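Poon household list
Subject: Re: small trash cans, liners and where to keep them
Date: 2024-06-02

> We moved into a Pleltport unit last month and I'm setting up the two
> small rooms. The round cans that came with the place take forever to
> line. The bag either slides down inside or there is so much extra that
> it spreads over the floor. Do people cut them down? Also, where do you
> keep the spares? Ours live in the kitchen and nobody walks there to
> get one.

I don't cut mine down. I buy the black ones from Mustivine, item 923, and they are too wide for a small can, but the extra can be dealt with. Open the bag all the way before it goes near the can. Push the bottom down with your fist until it touches, then pull the top out over the rim on two opposite sides at once. If you do one side first, the other side slips in and you start over.

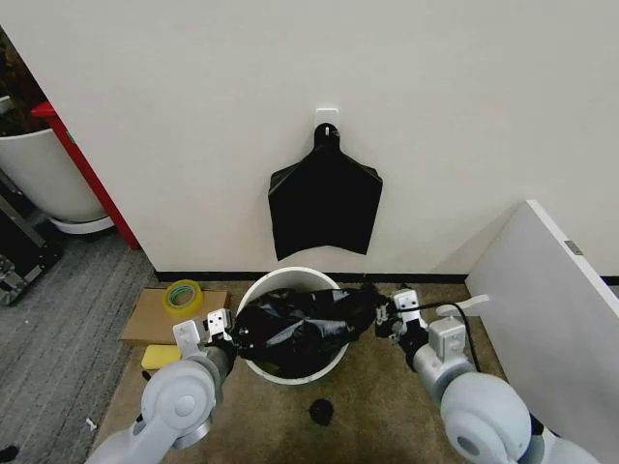
Once both sides are over, work the rest of the rim down a little at a time and press the air out from the inside. Whatever is still loose gets gathered at the back, twisted, and tucked under the edge. A big rubber band under the rim also works, but mine kept snapping, so I quit using them.

As for spares, I put up a small white stick-on hook over the can. The Mustivine bags have a hole in the narrow part at the top, so one goes straight on the hook with no clip. I keep a single bag there and the rest of the roll in the closet. I tried hanging four and the hook came off the wall overnight. Wipe the paint with rubbing alcohol and let it dry before you stick the hook on. Mine is a Grukitz, item 2290.
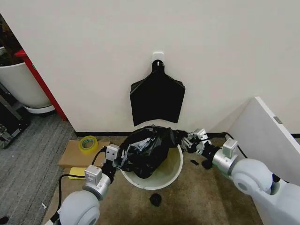
Hang it high enough that the bottom of the bag clears the rim. Mine was too low at first and the spare got trash on it. I moved it up a few inches and that was the end of that.

One question back to the list. Has anyone tried the Grukitz 836 can? It is supposed to have an inner ring that holds the bag down. I'd like to know if the ring stays put on carpet when the can gets kicked, and whether it fits a bag this wide.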